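Ticket 193: Cable routing and bag handling on hand-held grippers, station 4
Status: Closed, rule change accepted
Raised by: Kerubo Waweru
Assigned to: Mitiku Shiferaw
Project: Tretomis, bag-to-box task

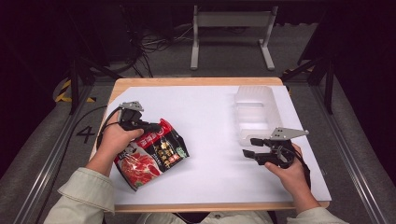
Problem

Recordings from station 4 are failing the Tretomis acceptance check. The rule is that both gripper tracks must be continuous from the start tone to the end tone. Of 86 recordings submitted in the batch, 30 had a gap in the right track. The left track had none. The other stations ran the same task with the same written procedure and passed.

Operators report no fault light and no warning in the Radlow recorder.

Log

1. Mitiku Shiferaw
Checked the recorder log first. The gaps are short and all on the right channel. No disk errors and no dropped network packets. Swapped the left and right inputs at the recorder. The gaps stayed with the right gripper, so the recorder is not the cause.

2. Mitiku Shiferaw
Replaced the right gripper cable with a spare. Ran the task ten times with no gap and put the station back in service.

3. Kerubo Waweru
Reopened. Gaps are back on the right channel after the lunch break, different operator, new cable still fitted. Please do not close on a bench result again.

4. Bontu Gebremichael
Watched a full session. The right cable hangs past the wrist. When the operator reaches to the far right corner for the storage box, the slack is used up and the connector takes the load. Operators with a shorter reach lean in and pull harder. I could produce a gap on request by holding the gripper over the box and turning the wrist outward.

The procedure says "keep cables clear of the work area". It gives no slack length and no anchor point, and every operator reads it differently.

5. Mitiku Shiferaw
Agree. Fitted a strain relief clip at the right gripper and left a loop behind it, long enough to reach the far corner of the board without tension. Ran 83 recordings over two shifts with three operators. No gaps.

6. Tolera Adugna
Reviewed for the standard. Two more points came up while I was at the station:

- Snack bags are being pressed at the top before the jaws close. This is allowed, but the bag must not be dragged along the board with closed jaws. Add the wording.
- The box position is not fixed. It should sit fully on the white board. Anything past the edge is a restart.

Resolution

Section 5 of the station procedure is replaced with the following:

5.1 Each gripper cable is clipped at the gripper. The connector must carry no load at any point in the task.
5.2 Before the first recording of a shift, the operator reaches each gripper to all four corners of the board and turns the wrist both ways. If the cable goes tight, stop and call the lead.
5.3 Cables must not cross the board or lie under the object being handled.
5.4 The storage box stands fully on the board before the start tone.
5.5 Bags may be pressed or tipped to get a grip. They may not be dragged with closed jaws.

The 30 failed recordings stay rejected. Do not fill the gaps by interpolation - the acceptance rule does not permit it, and the labelling team cannot tell a filled track from a real one.

Follow-up

Clips for the remaining stations are on order from Kunda. Until they arrive, the reach check in 5.2 applies everywhere. Bontu Gebremichael will update the training sheet.

Closed 2 Oct 2025, T. Adugna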